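Week 9 notes: grippers, and how to compare them without fooling yourself

Hi all. These are the tidied-up version of what I said on Friday, November 9, 2018, plus a few things I forgot because we ran over. Đức Mai asked for the notes early, so blame him for any typos. Bring them to the lab, please, and bring a pen. The tablets in there are always flat.

Where we got up to

Last week was arms: reach, payload, repeatability, and why the payload on the data sheet shrinks once you bolt something to the wrist. This week is the bit on the end. I'm fond of this topic (you may have noticed) and I think it gets short-changed in the textbook, which gives it 2 pages and a drawing of a vacuum cup.

We have two parallel-jaw grippers to compare. The Filine is the stiff one, with flat fingers and a quick close. The Balogh is slower and a fair bit more compliant, and its fingertips can be swapped. Both run off the same Wilus controller, so if you see a difference in timing you can't write it off as the controller. You can write it off as your own settings, though, and I'd check those first!

What counts as a grasp?

Before anyone runs a trial, your group has to write down what success means. I mean a sentence on paper. Necati Şimşekoğlu marked last year's reports with me and we found three groups using "success" for three different things, one of which was "the fingers closed". For our purposes a grasp succeeds if the object leaves the table, stays in the fingers for the full hold, and goes back down inside the taped square. Anything else is a fail, and you note which kind:

miss – fingers closed on nothing
slip – object lifted, then dropped or rotated
push – object slid away before the fingers closed
clash – gripper or link touched something it shouldn't have

Pushes are the ones people under-report. If the plate scoots along and you grab it anyway, it's still a push in the log. Tick both boxes.

Trials and numbers

Each group does 133 trials per gripper. Yes, it's an odd number, and it comes from the bench bookings. Hacer Sezer has the roster, so talk to her about swaps, not me. Set the closing speed to the Wilus preset and leave it there. Sample the finger force at 400 Hz. If you go lower you'll miss the spike at contact, and that spike is most of what you need for question 4 of the write-up.

Alternate the grippers in blocks. Don't do all the Filine trials and then all the Balogh ones, or you'll end up measuring how much better you've got at the teach pendant. I did exactly this in my own honours project and my supervisor was very nice about it, which was worse.

Plates, and why they're a pain

Boxes are easy. Two flat sides, two flat fingers, done. A plate has no decent sides at all. You've got a thin curved rim sitting close to the table, so the fingers have to come in at an angle, and whatever clearance you have underneath is what you've got to work with. A rim grasp also puts the centre of mass well away from the fingers, so the plate wants to pivot. Work out that moment for your own plate before the lab – it's three lines of algebra and it'll tell you which gripper to worry about.

With two arms on one table there's the extra business of keeping the links out of each other's way. Look at how each wrist comes in towards its plate here, and how much other stuff is sitting around waiting to be bumped.
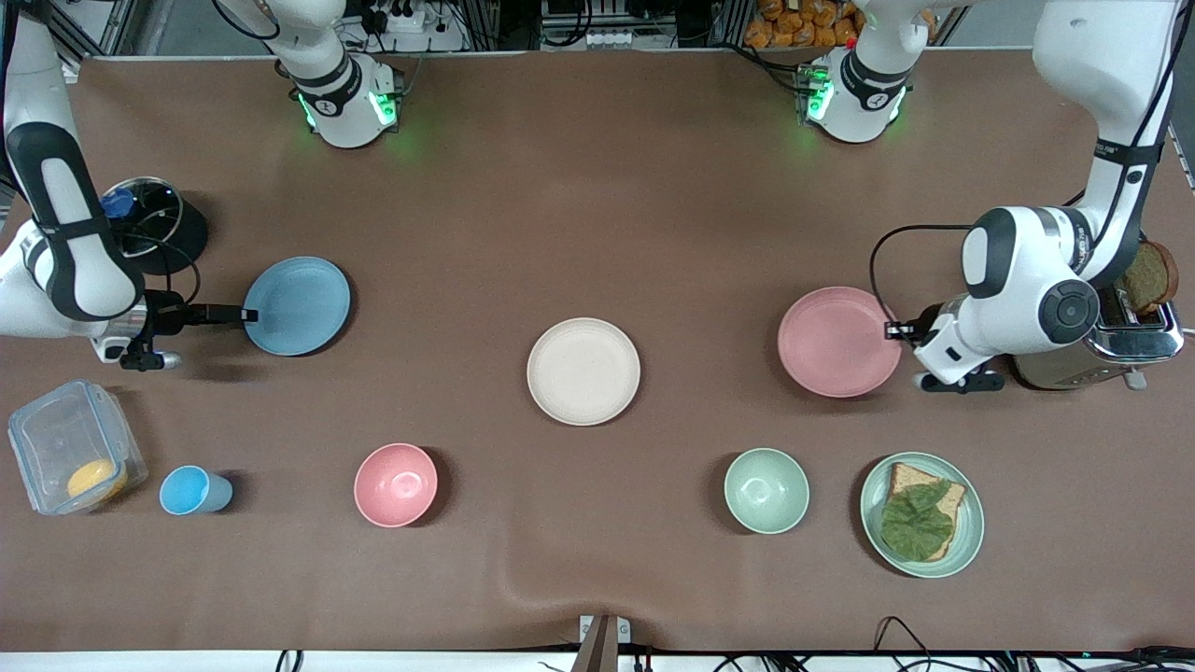
Fig. 3. Two arms at the rims of two plates, blue on the left and pink on the right. The left arm's wrist is angled for its grasp.

A crowded table is a fairer test than a bare one, in my view, but it makes the clash column fill up quickly. Start your first block with one plate and nothing near it. Add the cups and bowls in block two. Selim Kılıçarslan will be on the e-stop for the first hour, and after that it's one of you, hand on the button the whole time, phone in your bag.

For next week

Read chapter 19 (skip the section on magnetic grippers). Güven Duman is giving the guest talk on wrist cameras at Plarnia, so have a question ready for him, preferably one about calibration. Trial logs go in the shared folder as plain CSV, one row per trial, fails included.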